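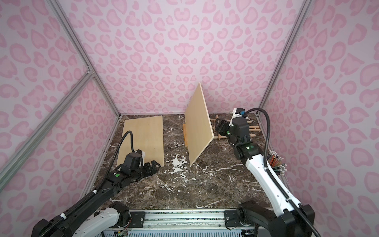
Unit 7: Planning and budgeting for a two-arm bench cell

Shengli Han, 8/25/22
2 comments · 7 shares

Bring this handout to the seminar. Kyriaki Kokkinos will go through the costing sheet in the second half, so have your own draft ready, even if half the boxes are empty.

1. Start with the task

A purchase request that begins with an arm and then looks for work to give it is usually sent back. Write down the task first. For this unit the task is handling light wooden parts on a table top: boards, thin slats, a small folding easel. From that you can work out reach, load and grip, and only then ask for prices.

Three questions to answer on the first page of your plan:

- What is the largest part, and does it need one arm or two?
- What is the thinnest part, and can the fingers close on it?
- Where do parts go when they are not being worked on?

The third is often left blank. Table space costs money too, and a cell that is too small will have to be rebuilt.

2. One arm or two

The second arm is the largest single choice in the budget. It adds the arm itself, a second gripper, a second base plate, more cable and more time spent on setting up. Wanting Yu's group priced both versions for the Lomside bench, and the gap was wider than they had expected — mostly setting-up time, which the first quote had left out.
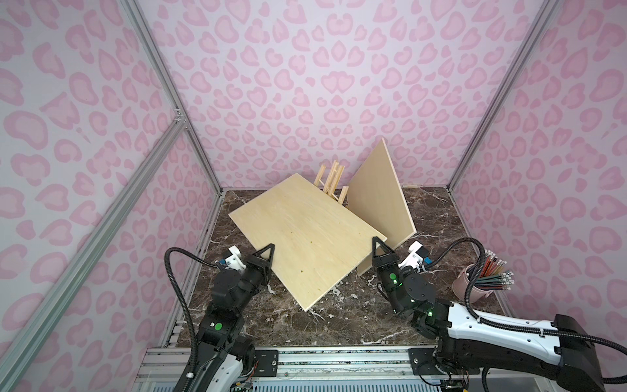 The case for two arms rests on parts that are wide and flat. A single parallel gripper can hold a board by one edge, but the far side is then free to swing or drop. With two arms, a finger can bear on each side of the lower edge, as with the tilted plywood board here, while a second board stands on its edge behind. If your part list has no boards, or only small ones, cost the single-arm version first and keep the second arm as an option on the order.

Points to check with the supplier before you compare prices:

- Is the gripper included, and with which fingers?
- Are the base plates and the front rail in the quote or listed as extras?
- How much spare cable is there at the wrist? A cable that is short at full reach will need replacing early.
- Who pays for the return journey if a joint has to go back?

3. The costing sheet

Split the sheet into four blocks: arms and grippers, frame and table, sensing and wiring, and labour. Keep labour separate. When it is spread through the other blocks it gets cut without anyone seeing what has gone.

Worked figures for the seminar, taken from the Flisholm plan:

Ceiling for frame, table and wiring: 4000
Quoted by Brolteck: 2534
Left for changes: 1466

The amount left over looks generous. Nandi Joubert's note in the margin says to hold it until the arms have been mounted and moved through their full reach, and that is sound advice. Posts and walls may have to shift once the elbows are seen to come near them. Aluminium extrusion is easy to move, but brackets and fixings are still bought in small lots and the carriage adds up.

Do not put test parts under "sundries". Give them a line. Plywood, slats and the like get marked and broken, and the November review will ask for the figure.

4. Grippers and small parts

Thin parts decide the finger, and the finger may decide the gripper. Ask for a trial set before you sign. Shaohua Song's rule is to test with the narrowest part on the list, on the surface that will be used, under the lights that will be used. A polished stone top gives glare, and a camera at the wrist has to cope with it.

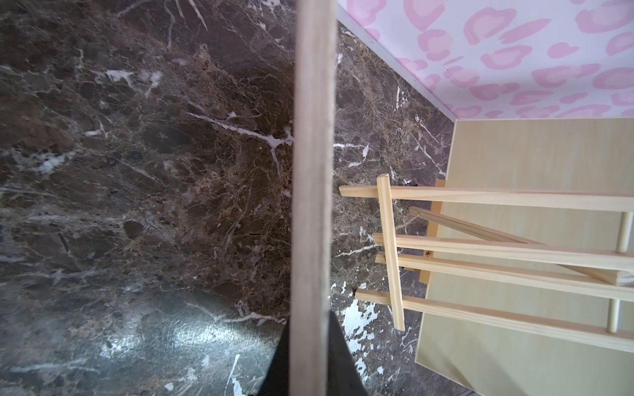 5. What to hand in

- One page on the task, with a part list.
- The costing sheet, all four blocks filled in.
- Two quotes for the arms, with dates.
- A short note on what you would drop if the budget were cut, and in what order.

Prices should be shown without tax. Hand in on paper at the start of the seminar.

Related items
Unit 6: Reading a supplier's quote
Unit 8: Delivery, mounting and acceptance
Leasing or buying: the Long case
Costing sheet (blank)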